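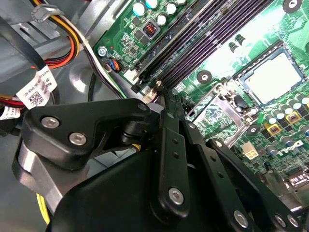 Rarar fans, one commenter wrote under the clip, would never have complained if the row had gone the other way. I must have read that comment fifty times by now, and I still think it's the best sentence anybody wrote about the whole business, so I'm putting it at the top of my report where I can see it.

I should explain what the row was, for anyone marking this who has a life. Olla is a live teatime chat show, four presenters and a guest on a long curved sofa. In November the guest was Rarar, who won a dancing competition a while back and has been famous for being blunt ever since. One of the presenters asked her about an old interview. Rarar said she'd been promised it wouldn't come up. The presenter said no such promise had been made, Rarar called her a name that got bleeped on the repeat, and then she took off her microphone and left. The whole thing lasted less than three minutes. I watched it at my nan's with a plate of toast on my knee, and my nan said "well, she was asked a question" and I said "well, she was ambushed", and there was my project!

What I wanted to find out

My question was whether people who were upset by the row were upset about the same thing. The papers all said "viewers furious", as they always do, but furious at who? My tutor wanted me to narrow it down, and I did try. I ended up with this: do comments written on the night blame different people from comments written once the papers had got hold of it?

What I did

I used the public comments under the show's own clip. There were 3,605 of them when I saved the page, and I did start out thinking I'd read every single one (I was very keen in November). After one long evening I gave that up and took every 19th comment instead, starting from a random place near the top. That left me with a sample I could read properly, more than once, on the bus if I had to.

I sorted each comment by who it blamed: the guest, the presenter, the production team, or nobody in particular. I had a fifth pile for comments that were only a laughing face or somebody selling trainers. Then I did the sorting again a week later without looking at my first go, to see if I agreed with myself. Mostly I did. There were 12 where I'd changed my mind, and nearly all of those were sarcastic. Sarcasm is horrible to code. "Oh lovely, what a warm welcome" could be having a pop at anyone on that sofa.

I also did a little group chat with people off my course, 14 of them, who watched the clip together and then talked it over while I took notes. I didn't record it, which I regret, as my handwriting gave up halfway through.

What I found

The early comments were mainly cross with the presenter. Words like "bully" and "smug" came up a lot, and people talked as though they'd been in the room. The later ones had shifted towards the producers. That's when "set up" starts appearing, and "they knew what they were doing", and people demanding to know who had approved the question. The first big story about it, on a gossip site called Adugna, had the word "ambush" in the headline, and after that the word is everywhere in my sample. Before it, I've got it once. (I'd said it myself to my nan, so I can't be too superior about where people get their words from.)

Blame for Rarar herself stayed fairly steady the whole way through. The people who didn't like her hadn't liked her before, and said so. Quite a few brought up the dancing.

The group chat went differently. They'd all seen the headlines already and began with the producers, then somebody asked to watch it again with the sound off, and that changed things. Without the sound the presenter looks nervous. She keeps touching her cards. Several of the group went quiet on her after that, and we had a long argument about whether a presenter gets to choose her own questions. None of us knew. I emailed Titiria, the company that makes Olla, to ask how it works, and got an automatic reply thanking me for my interest in audience tickets.

What went wrong

Loads. The clip page puts popular comments first unless you change the setting, and I didn't notice until I'd saved the lot, so I had to put them back in date order by hand. Some comments only showed how many weeks old they were, and a few I simply couldn't place, so I left them out of the before and after part. I also think every 19th was too thin for the first evening, when most of the interesting stuff was being said. If I did it again I'd take more from that night and fewer from the weeks afterwards.

And I'm a fan of the show, I should put that in. I've watched it since I was at primary school and I didn't want it to be the producers' fault. I tried to be careful about this when I was sorting, and doing it twice helped a bit, but a second person doing the coding would have been much better. My nan offered. She'd have put the lot of them under Rarar.

Handed in December 29, 2022, with the coding sheet and my group chat notes attached (typed up, you'll be pleased to hear).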